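Gripper dropping books on the shelving task, fault code won't clear
Ferndale Makers Forum > Arms and Grippers

pallavi_p
Posted in May, 9:40 pm

Okay, I need fresh eyes. My Joda arm is supposed to take books off a flat stack and stand them up in a desktop file holder. It did fine for days and now it lets go early, maybe one book in three, always while it's swinging over toward the holder. Last night one landed on the floor spine first and I hit the stop button because the arm just kept going like it still had something in its hand!

Log says code 126, then 123 a moment later. Power cycling clears 126 but 123 comes right back. Grip force is at the default. Any ideas?

skeltasano_fan
Worn finger pads. Clean them with alcohol and see. Mine got slick after around 1000 picks and did exactly this.

reiko.k
I don't buy pads. If it was slip you'd see it on the lift too, and she says it's always on the swing. Sounds like a cable getting tugged when the wrist turns. Wiggle the connector by hand (power OFF please) and look for a bent pin.

And can we talk about the arm carrying on after it lost the book? That worries me way more than the drop.

pallavi_p
Pads cleaned, no change. Haven't opened up the wrist yet. Reiko, yeah, I didn't love it either. I thought the empty-hand check was on by default?

BaibaP
It's off by default on the Palacios controller, which is what you have if I remember your build thread. Turn it on before you run anything else. I got a pinched knuckle out of that setting last year — not bad, but I yelled.

skeltasano_fan
Pinched knuckle means your hand was in there with it live. That's on you, not the setting.

BaibaP
Sure, partly on me. I still want it to stop when it knows it's holding nothing.

shota_s
What books and what holder? Paperbacks flex a lot if you grab them near one end.

pallavi_p
Okay, check is on now. My setup: 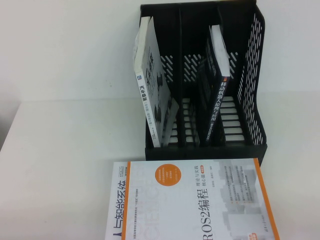 Two in the holder, middle slot still open, ROS2 book on top of the stack.

shota_s
Those two are leaning quite a bit. I'd try for the middle slot with a slower approach and grab closer to the center of the cover. Won't fix your 123 though.

reiko.k
Still saying cable.

pallavi_p
Opened the wrist. 2 pins pushed back in the connector, I can see it without my glasses. Sorry, pads guy! Ordering a new one, arm stays unplugged until it gets here.

skeltasano_fan
Replace the pads anyway.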